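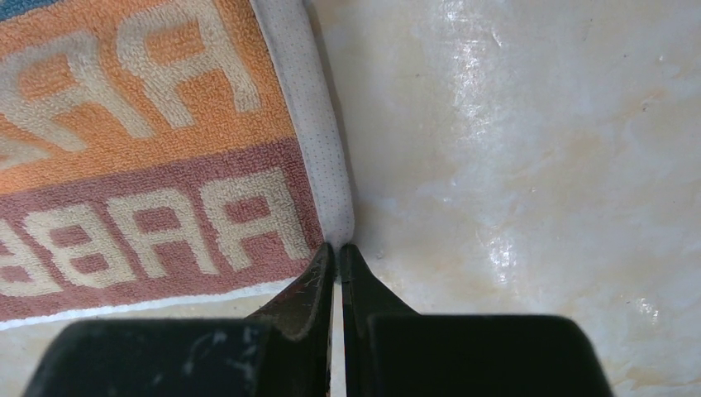

Olga Montecinos answered that a towel is folded when it fits on its shelf, and that she does not look at the corners at all. Most people who read our first draft gave a similar answer, and we take it as the starting point of this section.

23 March 2020
Nahuel Daza

4.2 Folding and the position of the hem

The towel of Figure 2 is a terry-cloth towel with printed color bands, an orange one and a dusty-rose one among them, and large cream letters. It has a white hem, and we use this hem as the reference line for the fold. Printed towels were preferred to plain ones in our study. When the bands do not run parallel to the fold, a person can notice it from a normal standing distance, and no ruler is needed.

We asked households in Gillmont to fold the same kind of towel in their usual way. In total 512 folds were collected, and each household had 60 seconds for one towel. Two ways of folding were common. In the first, the towel is halved along its length and then halved again across. In the second, it is folded in thirds, so that the long edges are hidden inside. The second way takes more time, but the stack on the shelf is more even.

The looped pile makes the work more difficult than with flat cloth. The layers hold each other, and when the upper layer is pulled to correct it, the lower layer often moves too. Nine households told us that they prefer to open the towel and begin again. Others smooth it with the palm, from the middle to the hem.

Figure 2. Folded terry-cloth towel with printed bands, on a pale marbled surface.

The stacks were kept on Sastier shelves from January and were not touched between the measurements. The results for height are given in Section 4.3.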